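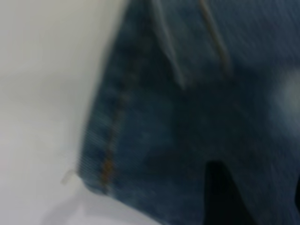 Hem with orange-brown topstitching

Denim Folding Gallery, Tustport Store

Ena shorts and pull-on pants go on the Fontana shelf units folded, back side out. The gallery covers hems, seams, pockets and waistbands, the parts that decide whether a stack sits level. Shelf depth is measured before folding. Loose threads at the hem are trimmed before the garment is stacked.
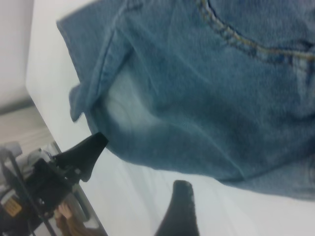 Light blue denim, gold-tan stitching on the curved seam

Faded areas are sorted by eye under the same light. Creases are smoothed by hand from the seat toward the hem, with no steam. A folded edge that curls outward is pressed flat for 2 minutes under a board.

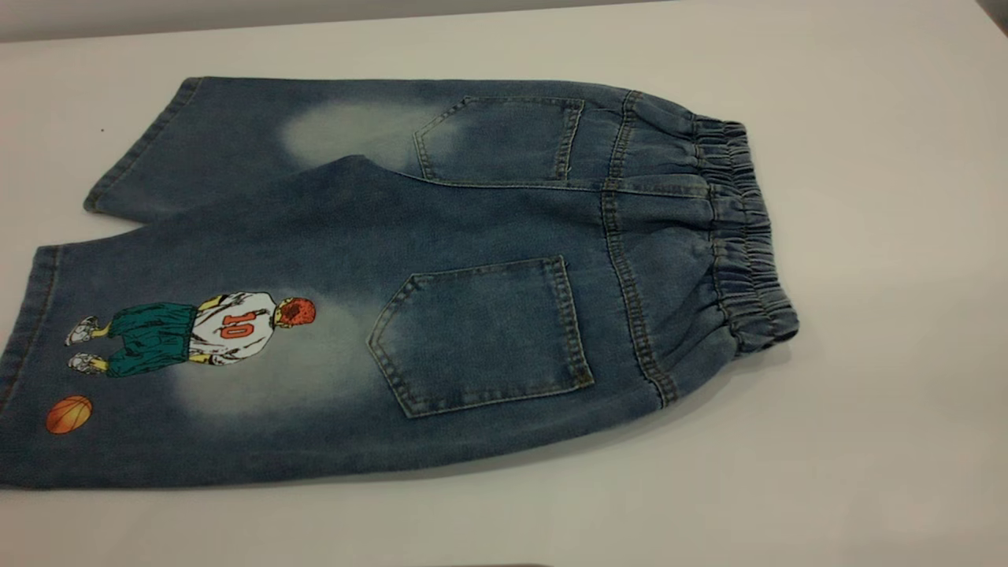

Shorts, back side up, both back pockets showing

Shorts are folded leg over leg. Pocket points face the hem. The Cateck bins hold 200 pairs each, and the June count was 981 pairs against a capacity of 1,000.
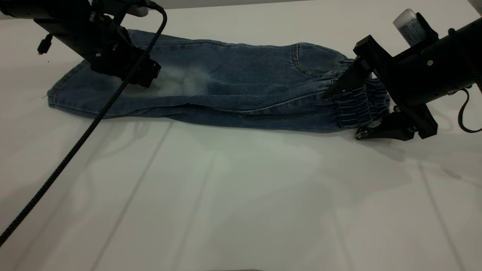
Elastic waistbands take more shelf height than flat ones and are stacked in alternating directions. Pants are folded lengthwise first, legs overlapping, then in thirds. At the lengthwise stage the long side seam runs along the lower part of the band, and the gathers stay bunched at the waist end. They are left that way, and the thirds are folded from the hem.

Page updated December 13, 2020.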